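Home Projects Stack Blog Talks About Contact

6 min read

The planner that wouldn't shut up about the floor

Notes from a call with Mirela Frota, 21st April. Typed up fast, sorry, I have another one at four.

Mirela Frota writes footstep planners. Before that, warehouse routing. Before that "a year of PHP I don't list." She leads locomotion software at Rirnlow, small team, and most of what they do happens in a simulator they call Clarkus. I wanted to ask about the rewrite. She wanted to talk about parquet.

"We had a planner that was great on gray," she says. "Flat gray plane, gray box stairs. Everybody's planner is great on gray."

So they put it in a house. Rendered house, big windows, shiny wood floor, a railing with stairs behind it. Same controller, same gains. And the planner started taking tiny steps in places where there was nothing to step around.

The cause, once Ivone Queiroz dug it out of the logs: glare. The perception side takes a color picture plus depth and cuts the ground into patches it thinks are safe to stand on. Bright spot on the wood, the patch got split. Board seam with strong contrast, split again. The planner then got handed a floor full of slivers and did its best.

"It was being polite," Mirela says. "Somebody told it the floor was in pieces, it believed them."

How many pieces? On the old build, one frame of that floor came back as 218 separate patches. It's one floor. The right answer is one, maybe a few where furniture gets in the way.
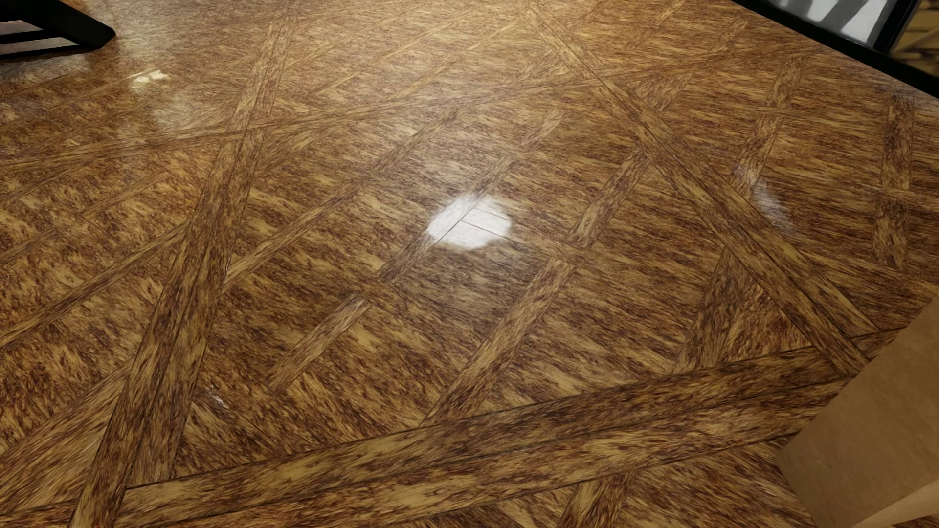
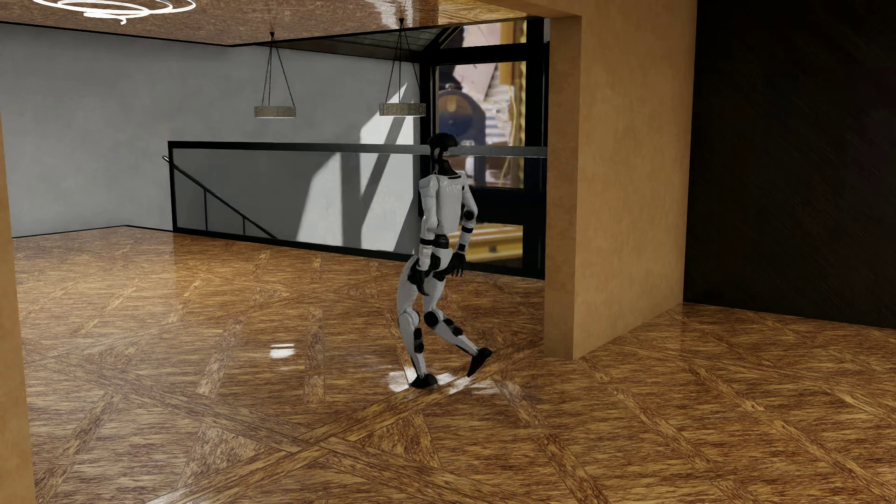
Both from Clarkus, the parquet house.

I asked why not just drop color and use depth only. She'd clearly had this question before.

"Depth only, you miss the rug. You miss the cable. You miss the puddle, if you care about puddles. I want color in there. I just don't want it to have veto."

That's the rewrite, more or less. Geometry proposes the surface, color can lower the confidence of a bit of it but can't cut it in two. There's a merge pass after. If two patches share an edge and a plane fit, they get glued back together and the planner never hears they were apart. Ivone wrote the merge in 14 lines and then spent most of June on the tests for it.

The tests are the part I'd steal. They take one floor and change only the look of it. Same shape, different wood, different sun angle, more gloss, less gloss. 96 variants. The footstep plan has to come out the same for all of them, within a small tolerance. If it moves, the build goes red.

"First run, everything red," she says. "Vimala printed the report out and put it on the fridge."

Vimala Nadar does the whole-body control side, so everything after the footsteps are picked. I got her for five minutes at the end. Her complaint about the old setup was different. Each time the patches changed the planner replanned, and each replan reset the swing foot target. Mid-swing. You can absorb that for a while but the knees look awful in the torque plots.

"I was tuning gains to hide a segmentation bug," she says. "Two weeks. I would like those back."

Now there's a commit point in the swing. Past it the landing target is locked unless something actually enters the foot's path. Before it, replan all you want. Mirela thought it was too blunt when Vimala proposed it and says so. It stayed in.

Not everything's fixed. Reflections still bother the depth model when they throw in a simulated stereo sensor, because the two eyes see the highlight in diffrent spots and the match lands below the floor. Phantom hole. Right now there's a filter that throws out anything under the fitted plane if it's also saturated in color. Mirela calls it a band-aid. A dark hole would still be caught, a bright one wouldn't.

"Glass floor, you have a bad day," she says.

Replan time, for people who asked last time: over 135 milliseconds before, at the worst. She wouldn't give me the new number until it's been run on the slower computer. Fair.

Next is stairs going down. The planner can see a railing fine as an obstacle, it has no idea that one usually means a drop. Mirela wants the map to carry "unknown below" as its own label instead of lumping it in with free space. Ivone wants to ship the merge pass first. They were still arguing when I hung up.

Comments

Cleiton Magalhães
The lock past the commit point, is it a fixed fraction of swing or based on time to contact? We tried fixed and it got weird on short steps.

Lindalva Guerra
Same plan for every floor texture is a great test. Stealing it for our Macedo carts, we have the same problem with painted lines.

Ivone Queiroz
@Cleiton time to contact. Fixed was weird for us too.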